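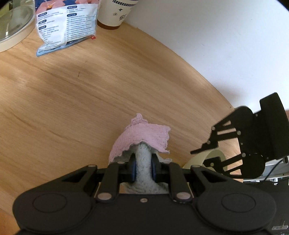 My Third Month Without Energy Drinks

In March I wrote here that I wanted to stop with energy drinks, and some readers asked me how it went. I did not answer for a long time because I was a little ashamed. The first try lasted nine days. The second try is the one I am still in, and it is now three months old, so I think I can write about it.

For those who are new on this blog: I started with these drinks when I moved to Skisville for my job. I worked the early shift and I had to catch a bus at ten minutes past five. The small shop next to the bus stop was already open, and it had a fridge by the door. First it was one can in the morning. Later it was one in the morning and one at lunch, and in the winter I also bought one for the way home, when I was not even going to work anymore. I did not think of it as a habit. I thought of it as being tired.

What made me stop was a boring thing. I cleaned the bag that I take to work and found the receipts from the shop. I put them in order on my bed and added everything up with the calculator in my phone. The sum was $1,403. It was not even the full year, because I am sure I threw many receipts away. For that money I could visit my parents twice.

The first try was in March and I did it the hard way, from three cans to nothing. I don't recommend it. On the second day I had a headache that sat behind my eyes and stayed until the evening. I was angry with my coworkers for small things, for example a door that was left open. On day nine I bought a can and drank it standing in front of the shop, and then I bought another one for later.

For the second try I went to the clinic on Atwood Street, mostly because my sister told me to go (she told me many times). The nurse there was very kind and she did not laugh. She told me to go down slowly, one can less every week, and to write down what I drink and at what time. She also asked how I sleep. I said that I sleep well, and then she asked at what time I fall asleep, and I had to say one or two in the morning. So perhaps I did not sleep so well.

I wrote everything in an app called Jemano. It is simple and a bit ugly, but it lets you put in your own drinks with the milligrams of caffeine, and I liked to see the line go down. Now I stay under 100 a day, which for me means one small coffee after breakfast. I know that many people drink more than this and feel fine. I only write about me.

What is different now? I fall asleep before eleven on most nights. My stomach is calmer, and I did not even know that it was connected. I can also feel hunger in the morning again, so I eat real food before the bus – usually bread with egg. My weight is the same as before. My skin is the same too, although the internet promised me something else.

Some things are still hard. The hour after lunch is bad. I tried black tea, cold water on the hands, and walking around the building, and walking is the best of them, but when it rains I just sit there and wait until it is over. I also miss the sound of opening the can. Sparkling water makes almost the same sound, so I keep some in the fridge at work.

In May I had one can, at a bus station, when my trip home was delayed until after midnight. I wrote it in the app like all the others. The next morning I did not want a second one, and I was surprised.

A reader asked in the comments if I take any pills or powders to help. No, I don't. If you have heart problems or you take medicine, please ask a doctor before you change something, and don't ask me.

Next time I will write about the swimming course at the Ionescu pool. I have gone there two times now and I still can't breathe on the left side.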